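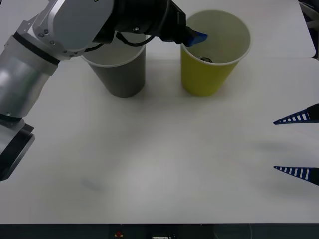

Paper Cups for Parties and Clubs - Frequently Asked Questions

Last updated: August

Which colours can I order?
At the moment we keep yellow and grey in stock. Both have a white rim and a light inside, so they look good together on one table. If you need another colour for a school or a wedding, please write to us first and Tariq Naqvi will tell you what is possible.

Can I mix two colours in one box?
Yes. A standard box holds 220 cups and you may divide it between yellow and grey as you like. Please write the division in the order note. If the note is empty, we pack half and half.

Are the cups suitable for hot drinks?
They are made for tea, coffee and soup. The wall is single, so with very hot tea the hand will feel it. Many customers put one cup inside another, and this works well. Please do not use them in the microwave or in the oven.

How long can a drink stay in the cup?
For cold drinks we recommend not more than 3 hours. After this the bottom can become soft, especially with juice. Water is more gentle to the paper.

Can I use the cups for sorting small things or for games?
Of course. We know customers who keep buttons, beads or screws in them. For sorting, it is helpful to give each colour its own meaning, for example yellow for the pieces you still need and grey for the pieces you have finished with. Two cups side by side, with a small gap between them, are easier to use than two cups that touch. The base is narrower than the mouth, so an empty cup falls easily - put something small in the bottom if children are playing.

How should I store them?
Keep them in the closed sleeve, in a dry cupboard, with the mouth down. Do not press the sleeves under heavy boxes. A bent rim cannot be repaired and it will leak when you drink.

Can I write on them?
A permanent marker stays well on the outside. A ballpoint pen does not write well there. Let the ink dry before you stack the cups, or it will mark the next one.

Where do I put used cups?
This depends on your town. The inside has a thin coating, and some places do not accept it with normal paper. Please ask your local recycling centre. Empty the cups and stack them before you throw them away, it saves much space in the bag.

My box arrived damaged. What now?
Send us a photo of the box and of the cups within 9 days. Pongsak Nakpan answers these messages, usually before 4 in the afternoon. You do not need to send anything back.

Can I collect my order myself?
Yes, from our counter at Grukside. Please wait for the message that your order is ready.

Contact: Jostbridge Paper Goods, Unit 194, Grukside | © Jostbridge Paper Goods | Back to top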